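3.2 Gripper upkeep on the Ada cell

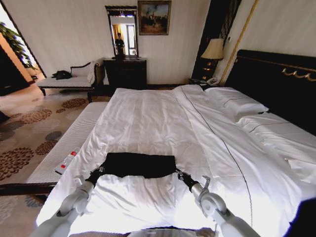 Fingertip wear on Ada, our two-armed unit at Flundbridge, followed a calendar of its own. The tips were inspected every 700 grasps, a figure inherited from Tekin and defended by no one. Black cloth held between both grippers (Figure 4) served as the check piece, its colour being easy to judge against white bedding. After 591 grasps the left tips began to slip – 13 trials were discarded, and the interval was shortened with little ceremony.

Figure 4. Check piece held by both grippers over the bed.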